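Small wheels, long memories

May 2025

Tin trains, then. Not the posh ones in glass cabinets -- the bashed ones, the kind with a bent coupling and somebody's initials scratched underneath. I have 21 of them and every one lives on a shelf above the radiator, which any proper collector will tell you is a crime.

Started with a Netarwood tank engine from a church hall sale. Green, key missing, two pounds. Wouldn't run. Took it home anyway, cleaned the gunk out with a cotton bud and sewing machine oil, and off it went under the sofa. Hooked.

Netarwood is still the easy way in. Plenty about, spares are cheap, and the keys fit Ostix engines as well if you file the end a bit. Ostix themselves are fussier. Lovely printing on the carriages, dreadful springs. Buy for looks, don't expect laps.

Then there's Phromma. Prices have gone silly. A boxed goods set with all 5 wagons went for more than my first car last month, and the box had a mouse hole in it. If you must have one, look for repaints. Purists hate them so they sit unsold at teh back of the table.

A word on cleaning. Warm water on a cloth, barely damp, dry it straight away. No washing up liquid, no polish. Rust spots -- leave them unless they're spreading. I ruined a very nice signal box with wire wool and I still cant look at it.

Track matters more than people think. Old curves go out of gauge and the engine gets blamed. Check them against a straight you trust.
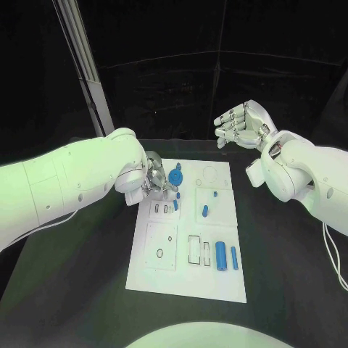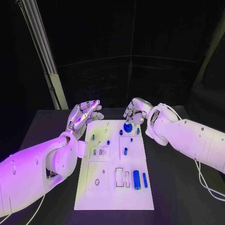

A Huvex owner wrote in to disagree about the repaints: they're fine to play with, she says, but sellers ought to say so on the label, and she has been caught out twice. Her own plan is to keep the lot in original paint until 2042, when the oldest engine turns a hundred, and then let the grandchildren run them on the kitchen floor.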